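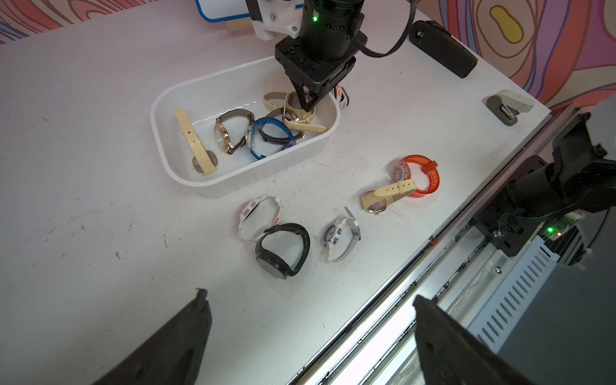
From: Jarrah Tuhiwai
To: arm builders list
Date: 17 October 2018
Subject: Re: grip force on soft straps

> Are you still running the stock finger travel? Mine close fine
> on blocks but anything with a strap slides out or drags its
> neighbor along. Also, does the bracket flex under load?

Travel is stock. I changed the closing speed and the current limit. Limit is now 80 percent of the Kitow default, and the last 7 mm of travel runs at a quarter of normal speed. Straps fold at the default limit and the case then rotates out of the fingers.

Dragging is a separate problem. In the tray the watches lie against each other and the straps overlap, so a straight lift takes two at once. I now lift 10 mm, pause, open slightly, close again and continue. That clears most doubles with leather straps. It does little for the rubbery ones, which grab each other.

Picks from the open table are easier. A strap standing on edge in a loop gives the fingers two parallel walls. A case lying flat is worse - approach from the strap side.

On flex: the printed wrist bracket moves, but less than the backlash in the joint. I reprinted it with thicker walls and saw no change in the logs over 253 picks. Check the bolts first.

The rail is a separate matter. Rewi asked for the mounting drawing and I will post it in November, after I redo the hole spacing.

Config file is in the Skirnholm folder, same name as before.

Jarrah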